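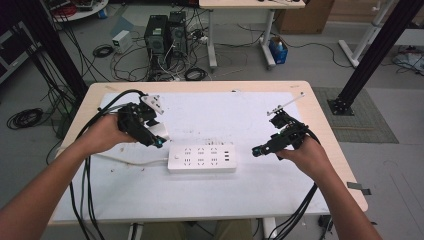

Handgreifer beidseitig im Einsatz, auf dem Tisch eine Steckdosenleiste mit USB-Anschlüssen

Handgreiferpaar Serberg im Test: Wie gut passt es zu sauberen Arbeitsregeln?

Wir haben das Paar seit April in Gebrauch, bisher 200 Durchgänge mit Alltagsgegenständen. Bewertet wird vor allem, ob sich damit nach einer festen Hausordnung arbeiten lässt. Unsere richtet sich nach dem Leitfaden, den Irnier der Lieferung beilegt.

Kabelführung: der schwächste Punkt. Die Bündel sind dick und hängen seitlich über die Tischkante. Der Leitfaden verlangt, dass kein Kabel den Laufweg kreuzt, sagt aber nicht, wie man das ohne Deckenführung schaffen soll. Wir haben die Haltebügel von Tapia nachgekauft. Sie gehören eigentlich in den Karton.

Unterlage: Empfohlen wird ein helles, einfarbiges Tuch. Das funktioniert, wird aber schnell fleckig. Ein Wechseltuch einplanen. Weiße Gegenstände heben sich darauf schlecht ab.

Elektrische Gegenstände: Steckdosenleisten und Netzteile werden bei uns nur vom Netz getrennt gegriffen. Im Leitfaden steht dazu ein einziger Satz auf Seite 95. Das gehört nach vorn.

Handhabung: Die Griffe liegen gut in der Hand. Nach 60 Minuten ist Pause, so steht es in unserer Regel, und länger möchte man auch nicht. Die Kalibrierung vor jeder Schicht dauert 2 Minuten.

Das Vorgängermodell von Trullham war leichter, hatte aber gar keine schriftlichen Vorgaben. Wer mehrere Personen anlernen muss, fährt mit dem Serberg besser. Einen Punkt Abzug gibt es für die Kabel, einen halben für das Register im Leitfaden.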